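Two Hands, One Pen: Talking to the Odoi Club

Caught Selorm Frimpong between runs. She leads the Odoi student robotics club, 29 members, and was in no mood to sit down. "Ask while I walk," she said. 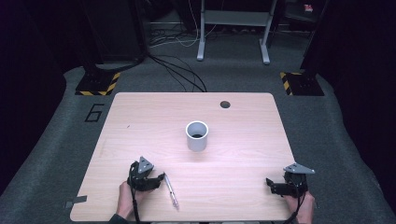 The club's entry for the May contest is called Liltanex. It has to learn a handoff from people doing it first, so members take turns with a gripper in each hand. "Everyone thinks they'll be good at it. Then you give them the pen." The silver one, slim, pointed at one end. Frimpong says the cup is the easy half of the job.

So far they have 257 runs saved. Hussam Khalaf sorts them, mostly at night. "I throw out my own the most," he said. "Bad wrists." 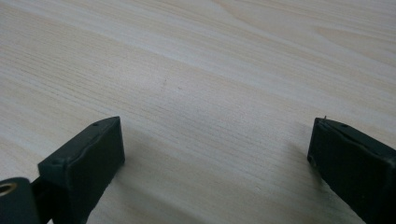

Fingers open over the bare wood tabletop.

Dede Darko joined 3 weeks ago and allready argues about finger shape. She wants softer tips - Khalaf wants to leave well enough alone. They had this out in front of me, twice. Frimpong let them.
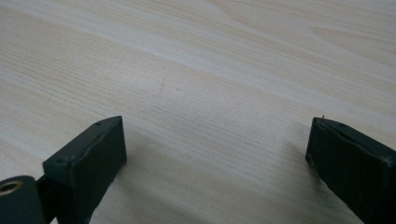 What happens if Liltanex isn't ready by May?

"We go anyway," Frimpong said. "Last year we went with half a robot and learned more then the teams that won."

Then someone called her name and she was off.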